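FOR IMMEDIATE RELEASE

Urnport Publishes Handling Guide for Robots Working in Homes

IRNBY, August 13, 2019 – Urnport today released a good practice guide for companies that test robot arms on household items. The guide, called Plikel, is free to download and covers gripper setup, work surfaces, camera placement and record keeping.

Plikel contains 71 rules. Nearly 100 comments came in on the draft, most of them from small test labs. The section on shoes and other soft goods was rewritten as a result. It now asks operators to write down the starting position of each item before the arm moves, and to keep views from a fixed camera and a wrist camera under the same run number.

"People were using the same words for different things," said Keyvan Bakhtiari, lead editor of the guide. "One lab's 'stacked' was another lab's 'placed.' We wrote the terms down and asked everyone to stick to them."

The guide also sets 2 levels of compliance. Peltonen, which tests grippers for outside customers, will apply the basic level beginning in September. Urnport will review the text after 7 months.

Comments on the published version can be sent to the Urnport standards desk.
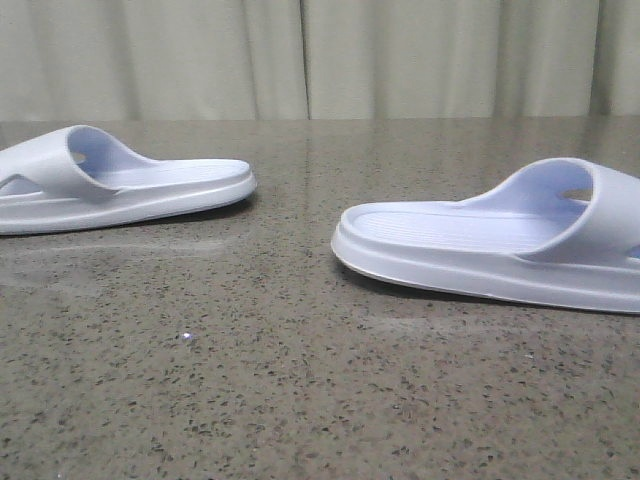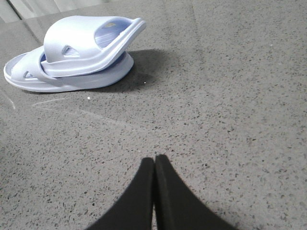

Slide sandals on a speckled countertop.

Reading time: 1 minute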